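Fingertip pads, second attempt

The first pads I cut for the two-arm table were too short. Anything rounded rolled out of the grip before the other arm could take it, so I went back to a longer pad with a taper at the top, set at an angle on the inner face of each finger.

Orest Prokopenko lent me his bench at Mosow for the cutting. Each pad is held by 3 screws, tightened by hand. I left the finger bodies alone. They are scuffed and chipped from a year of hitting the tabletop, but the geometry is still good.

The handover routine is unchanged: left arm holds, right arm approaches, both pause, right arm closes. I raised the pause to 20 ticks and dropped the closing speed by 5 percent. Liudmyla Shevchuk thinks the pause is too long - she may be right, and I will shorten it once the wrist camera calibration stops drifting.

Cable slack at the elbow is still on the list. So is a stiffer bracket.
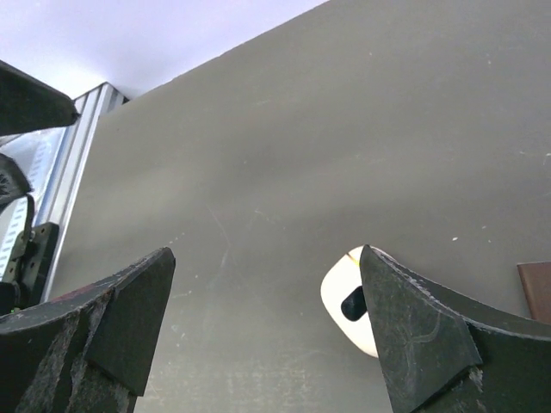
Wrist view in the first, whole table in the second. 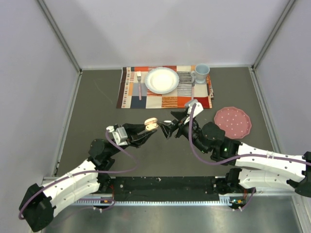 3 min read

Next up is the drift. I plan to log the wrist offsets on Monday, before the shop warms up, and again in the afternoon.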